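Gandden Opens Its Doors for a Day of Robot-Made Burgers

ARNMONT, 01/07/2022 — I have been running the front desk and most of the public events at Gandden for a good while now, and I can say without blushing that our summer open day was the most fun I have had in this building. We welcomed 474 visitors through the demonstration hall, and a fair share of them went straight to the same table and stayed there.

That table belongs to the Fletow project, our work on getting robot arms to handle soft, thin and awkward things. This year the team decided to show it with burgers (pretend ones, so please don't write in about food safety!). The robot gets a set of ingredients in clear boxes and a big white tray, and it builds the burger on the tray, one layer at a time.
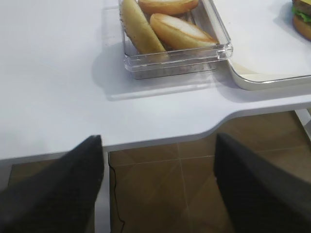
The gripper's view of the bun box and tray at the Gandden open day.

We ran 2 sessions, one before lunch and one after, and I stood at the back for both of them with a clipboard I never once wrote on. What I loved was how quiet the room got. You would have a crowd of kids and parents and retired engineers all talking at once, and then the fingers would start to close and everybody would lean in. A bun is a pretty forgiving thing to pick up. A cheese slice is another story — it's thin, it wants to lie flat against its neighbor, and the gripper has to get hold of it by a very small amount of surface.

I asked our engineers why they had picked something so fussy for a day when the public was watching. Their answer was that a demonstration with nothing hard in it is just a show, and they would like people to see the real work.
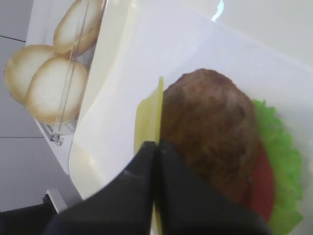 That seemed fair to me, and visitors seemed to think so too. The question I heard most often was "Can it do it again?" The second most common was whether it could do fries. (Fries are not on the schedule, but I have passed the request along.)

The Fletow project moved to our Arnmont building in May, and the open day was the first time people from outside the company could come and see it up close. Our partners at Siriwardena helped us plan the visit and brought their own staff over to answer questions about grippers, cameras and what it takes to teach a machine a task most of us do without looking. They were very patient with me, and I ask a lot of questions.

We also tried something new this time and let visitors choose the order of the layers. Lettuce first or patty first? You would be amazed how strongly people feel about this. One family held a vote, and the side that lost asked for a recount. After each burger, the ingredients went back in their boxes and the next group stepped up. Sessions were kept to small groups so that everyone could get a good look at the table, and I think we'll stick with that.
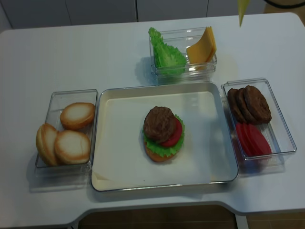

Come and See Us

If you missed the open day, you still have a chance. Gandden is setting aside 10 places for school and community groups who would like a private visit to the Fletow demonstration at Arnmont. Each visit lasts 2 hours and includes the burger table, a walk through the workshop and time to talk with the team. There is no charge. Groups can sign up at the Gandden front desk or through the visits page on our website, and I will be the one writing back to you, so tell me in your message whether you are a lettuce-first or a patty-first crowd.

About Gandden

Gandden develops robot handling systems for small and mid-sized workplaces. The Fletow project is carried out at the company's Arnmont building together with Siriwardena.

Media contact: Visitor and Press Office, Gandden, Arnmont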